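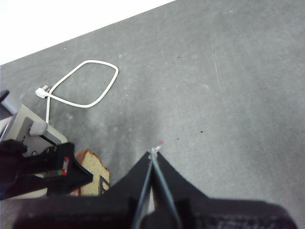 What is the difference between a coin's finish and its grade?

The finish is how the coin was made to look when it was struck, such as proof or matte, and the grade is how well it has held up since then. A proof coin can have a poor grade if somebody carried it in a pocket. I wrote that on a card for the club table last year and had to say it out loud four times today anyway.

2000-03-04

Up at six. Cold, clear, frost on the windshield. Drove to the Gikport show with the two binders and the box of duplicates in the trunk. Parking was the same as always, the lot behind the hall was full by eight and I ended up on the hill.

The talk this morning was all about the mailing from Delorme. They have changed who runs the subscription side again. Last November it was one office for orders and another for returns, and now both go through a new customer desk with a new phone number. Everyone with a standing order got the letter. Mine came Thursday. It says the spring medals will ship in order of receipt and that the household limit goes from five down to three. It does not say what happens to people who already sent a check for five. I sent a check for five.

Osian Cadwaladr had the table by the door and had already called the new number. He waited most of an hour and was told the extra money would be held as credit. He asked for it back as a check and they said to write a letter. He is going to write the letter. I will probably leave mine as credit because I would only spend it there in the fall.

I don't think the changes are bad. The old returns office lost my 1998 set for nine weeks and then mailed me somebody else's. If one desk handles it all there is at least one place to complain to. What bothers me is the limit. The Clarnel harbor medal is the only one in the spring list I care about, and the mintage is 3000, so with the limit at three it should still be around by summer. With no limit the dealers would have it all in a week. So I guess the limit helps me there and hurts me on the others, which I was buying for my nephews.

Bought little. Looked through Jucélia Teixeira's trays for a long time. She had a run of Kornisard trade tokens, brass, from the ferry company, nicer than mine. Mine are the ten-fare and the single. She had the two-fare with the square hole, which I have only seen in a catalog. She wanted more than I had planned to spend. I walked around the hall, had a coffee, went back, and she came down a little. Paid cash. There is a small dig at the rim on the back and she pointed it out herself before I did. It fills the last hole on that page except for the staff token, and I don't expect to find that one. 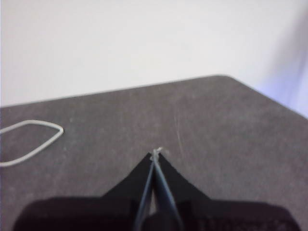
Should a token with dirt in the lettering be cleaned before it goes in an album?

Leave it alone in most cases, because rubbing takes off the surface and lowers what the next buyer will pay. Loose grit can be rinsed off in distilled water and the piece patted dry with a soft cloth. Jucélia does only that, and hers look fine.

Sold some of the duplicates. The common ones went to a boy with his grandfather, who picked them by picture, ships first and then animals. I let him have the last handful for whatever was in his hand. The silver rounds did not sell and nobody asked about them. I carried them in and carried them out. I should stop bringing them, they weigh more than everything else in the box.

The noon talk was on storage. The speaker was late and the slide projector bulb was out, so he held things up and passed them down the rows. Main point was to get everything out of the soft vinyl flips, which I knew, and have known for years, and have done for maybe half of the foreign. He had a copper piece with green along one side that he said was six years in vinyl. It came down my row and I did not like looking at it. I have a whole shoebox upstairs in those flips.

Left at two. Stopped for gas and stamps. Home before four.

Spent the rest of the afternoon on the shoebox. Got through the Portuguese and part of the Dutch before I ran out of the small cardboard holders. No green on any of them so far. One of the Dutch cents is stickier than I would like. Set it aside. Need another box of the small size and a few of the half dollar size. The staples I have are too long and poke through the back, so get the flat ones too.

Entered the Kornisard piece in the ledger with what I paid and the rim dig. Moved the ten-fare over one so they run in order. The page looks right now.

Wrote to Delorme after supper after all. Short letter. Asked them to confirm in writing that they have my check for five, that I will get three, and that the rest is credit. Put the account number at the top and again at the bottom. It can go out Monday.

Osian called at eight to ask if I still had the old price list from before the first reorganization. I do, it's in the file with the 1997 receipts. Said I would copy it for him at the library. He thinks the shipping charge has gone up without their saying so. I looked, and it has, by a quarter.

Club meeting is on the second Tuesday. I said I would bring the tokens. Have to find the magnifier with the light, it is not in the desk.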